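3.2 Collecting the demonstrations

All demonstrations were recorded by teleoperation at the Plorkside site. The operator wears a headset that shows the view of the robot's head camera and moves two hand controllers, whose poses are mapped to the wrists of the arms. Finger closure follows the trigger of each controller. No force is fed back to the operator, who has to judge contact from the video alone.

The restocking task starts with a shopping basket of mixed tools set in front of a pegboard. The operator takes one item from the basket, brings it to a free hook and hangs it there. The order of items is left to the operator. We did not ask for a fixed grasp either, and the recordings show more than one way of holding the same tool. Figure 4 gives the head camera view with a paint brush in the left gripper, held upright with the bristles down, and the right gripper beside the basket.
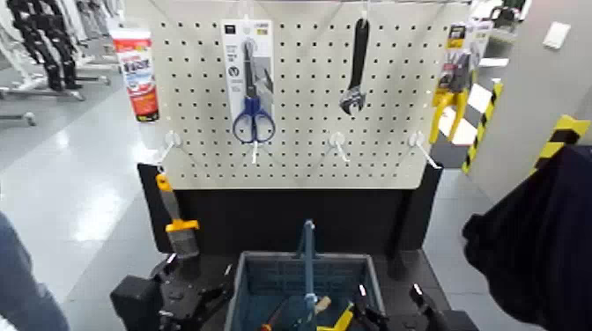

Vol. 27, No. 2, p. 70

Figure 4. Head camera view during the restocking task. The lower row of hooks is empty; the wrench and the packaged tools hang from the top row.

Two properties of this view matter for the policy. First, the hooks are white on a white panel, and they point outward and down toward the camera, so the tip of a hook has little contrast with the board behind it. Operators reported that this was the hardest part of the task to see. Second, the items differ in how they must be hung. The packaged scissors hang by their backing card, while the adjustable wrench hangs by its handle with the jaw at the lower end. A brush that is gripped low, as in Figure 4, leaves the handle free for the hook, but the bristles and the ferrule are then close to the fingers and the grasp tends to turn under load.

Three operators (Jaber, Sleiman and Calimlim) recorded 2000 demonstrations in total. Each had 30 minutes of practice before the first recording was kept. A demonstration was dropped if the item fell or if the operator let go of it before it was on the hook. Failed first attempts followed by a successful second one were kept - an earlier version of the policy, trained on clean runs only, did not recover after missing a hook.

Images and joint positions were stored at 30 Hz. Gripper commands were logged as sent by the controller, before smoothing, and the smoothing filter was applied again at training time with the settings given in Section 3.4.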